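Silver nanoparticles in socks: does any of the silver stay put?

Materials & Chemistry > General chat

graziella_g
My sister gave me a bag of "silver ion" running socks from Karness and now I can't stop thinking about where the silver goes. I wash them every week. Does it come off in the machine? Does it end up in the river? I did two years of chemistry a long time ago and I remember just enough to worry. The label says the treatment lasts 78 washes, which is such a weirdly exact number that I want to know who stood there doing laundry.

tiongson_e
Some of it comes off, yes. How much depends a lot on how it was put on. If the silver is spun into the fiber it tends to hang on. If it's a finish sprayed on the outside, a good share can go in the first few washes. The label won't tell you which (of course).

What leaves the sock is a mix, too. You get dissolved silver, little particles, and bits of fiber with silver still stuck to them. Those three don't behave the same way once they hit the drain.

Hsueh
I'd worry less. Silver meets sulfide in the sewer pretty fast and turns into silver sulfide, and that stuff barely dissolves in anything. Most of it drops out with the sludge at the plant. By the time water goes to the river there isn't much left to bother a fish.

m_a_macaraeg
Hsueh, that's fine until you ask where the sludge goes! In plenty of places it gets spread on fields. So you've moved the silver from the water to the dirt. I used to work next door to a soil lab and those folks were a lot less relaxed than you are.

Hsueh
I know where sludge goes, thanks. Silver sulfide in soil is still silver sulfide. Show me that it turns back into something that hurts worms at the amounts you'd get from socks and I'll change my mind.

m_a_macaraeg
It can oxidize slowly, and chloride and thiosulfate can both pull silver back into solution. I'm not saying the worms are doomed. I'm saying "barely dissolves" over a week in a beaker is one thing and over 4 years in a field is another, and you're talking like they're the same.

ekrem.g
Can I ask a dumb one? Why is nano silver any different from my grandmother's spoons? Silver is silver, no?

tiongson_e
Not dumb. It's mostly surface. Grind a spoon into tiny specks and you have a huge amount of outside for the same weight of metal, and ions come off the outside. People argue about whether the particles do anything on their own besides shed ions. I lean toward "mostly the ions," but I've read decent papers going the other way.

graziella_g
Okay so the spoons are safe. What about washing hotter or colder? And bleach? I don't bleach socks but my husband bleaches everything.

Ekrem Sönmez
Keep him away from the socks! Bleach attacks silver and you can end up with silver chloride, plus it's rough on the elastic. Cold wash, ordinary detergent, inside out. I've done that with a Gritumetti base layer for ages and it still doesn't stink, though I have no clue if that's the silver or just me not running very hard.

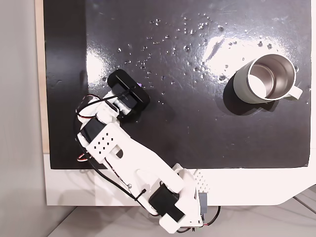
Last edited by Ekrem Sönmez at 9:40 pm

Meant to add, I don't buy that the silver is needed at all. My plain wool pair smells no worse after a long run, and I've had the plain ones longer.

ekrem.g
Two Ekrems in one thread, my mother would be thrilled. I agree with the other one, wool is great. It does shrink if you look at it wrong.

m_a_macaraeg
Agree on the wool too. If a thing works without a metal finish I'd skip the finish. Save the silver for wound dressings, where there's a real reason to have it.

Hsueh
See, that part I have no quarrel with. I never said the socks were a good idea, I said the river would cope.

graziella_g
Well, I wrote to Karness to ask whether it's in the fiber or sprayed on. Got an auto reply saying they'd get back to me in June. I'll wear the ones I have (cold wash, no bleach, husband has been told) and post what they say when I hear.

tiongson_e
Ask them how they ran the wash test while you're at it. Water temperature, what detergent, and whether they measured the silver left or just checked that it still slowed bacteria down. Those can give you really different numbers.

graziella_g
Sent! Second email of the day, they must love me.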